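Ticket 800: Arroyo guest room, nightstand wobble and sheet coming off at the head
Opened: 14 November 2022
Status: open, part on order

Reported: Olta nightstand rocks when a cup is put down. Fitted sheet pulls loose overnight.

Checked the nightstand first. Retightened the four leg bolts. Still rocked. Put a 5 mm felt pad under the back leg and the rocking stopped.

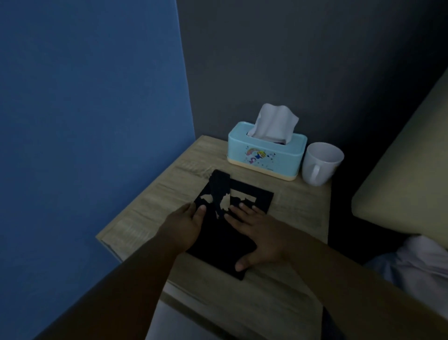 Nightstand in the corner, tissue box and white mug on top.

Next, the Skindis sheet. The label says it fits the mattress, but the elastic is worn at two corners. Washed it at 60 and put it back on, head end first. Same result the next morning.

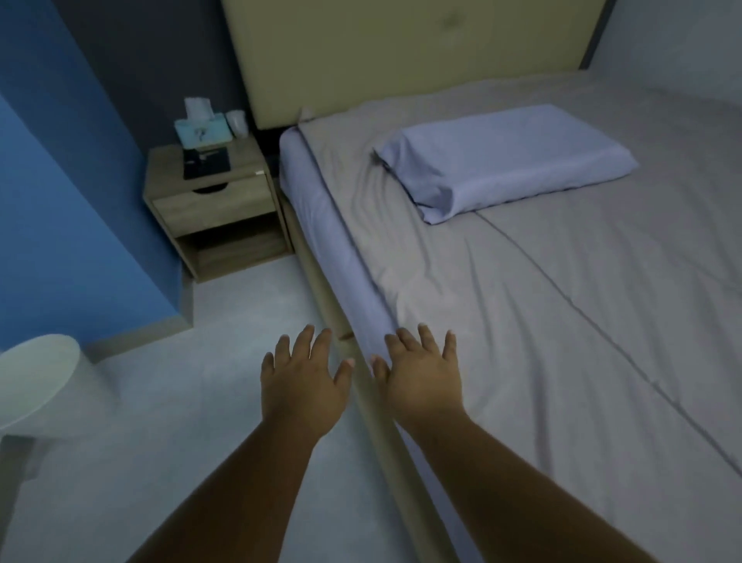 The elastic was ruled out with a second sheet of the same size, which also slipped. That left the mattress moving on the slats. Pushed it toward the head and checked again. There is still a thin dark gap under the headboard, so the mattress top has nothing to hold it there. Brikuditz sells a non-slip underlay, ordered one.

Until it comes, tuck the extra fabric in deep at the head and change the pillowcases after the sheet is on.

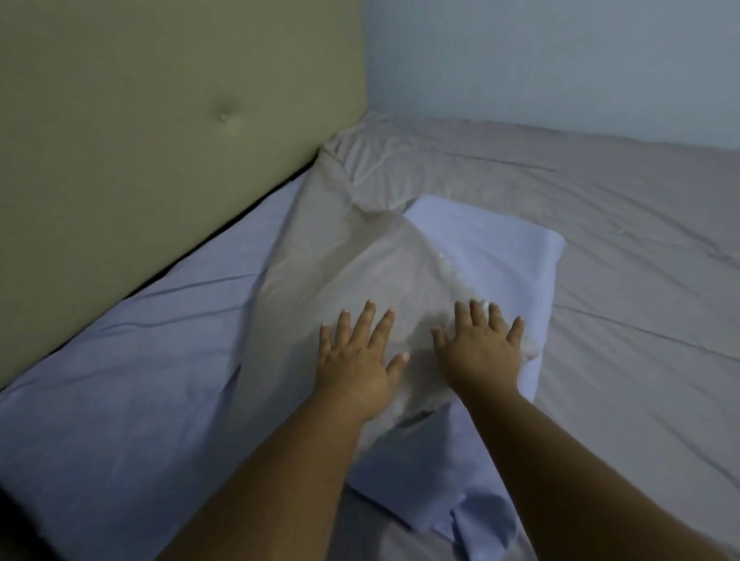
Delivery is expected in December. Leave the ticket open until the underlay has been in for a week.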